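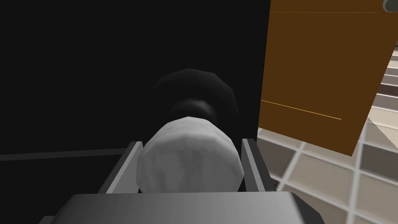 I've been teaching robots by remote control for long enough that I have opinions about it, and the main one is that we throw away too much. I mean the bad runs. The ones where the operator hesitates, backs off, comes in again from the other side and mutters something.

Our group at Skovcombe shares a simulated kitchen with the Fanar people, and last November we pooled what we had. It came to 3669 runs. Then somebody's filter script went through and kept the "clean" ones, meaning short and smooth with no reversals. I asked to see what had been dropped and spent two evenings watching it (with snacks, I'm not a saint). I came away pretty cross!

Take a pale, faceted lump of a thing with a dark knobby shape right behind it. You've got the view from the gripper, two gray fingers and a wide gray palm, and you have to judge how far in you are with no feeling in your hands whatsoever. There's a bit of tiled floor off to one side that tells you nothing useful about depth. Of course people wobble. I wobble. And the wobble is where the person is working out what they can't see, and I'd really like the robot to pick some of that up.

The argument on the other side is a fair one and I've heard it a lot. If you train on dithering you get a robot that dithers. I've seen that too – we had a policy on the Hetau arm that would creep up to a cup, stop, and sort of think about its life for half a minute. It had learned the pause and missed whatever the pause was for. So I'm not saying dump everything in and hope.

What I'd do is keep the recoveries. Out of the stuff the filter tossed, I marked 261 runs where the operator got into a mess and got out again, and I'd take those over another 400 perfect ones any day. A perfect run shows the robot what to do from a place it'll hardly ever be standing in. The first time it's a finger's width off, it has no idea, poor thing.

And while I'm complaining, please let the operators practice before you hit record, but stop coaching them to be elegant. The Chu controller we use has a speed cap, and people who've been told to look smooth just push against it the whole time. They all end up driving the same way. I went back through my own sessions from the first month and I was slow and clumsy and all over the place, and there's more going on in those than in anything I've done since. I used to be embarrassed by them.

I know storage costs money and nobody wants to sit and sort through failures. Fine, sort through a few. I did mine with a cup of tea and a spreadsheet with two columns, "stuck" and "got out of it," and it only got boring near the end.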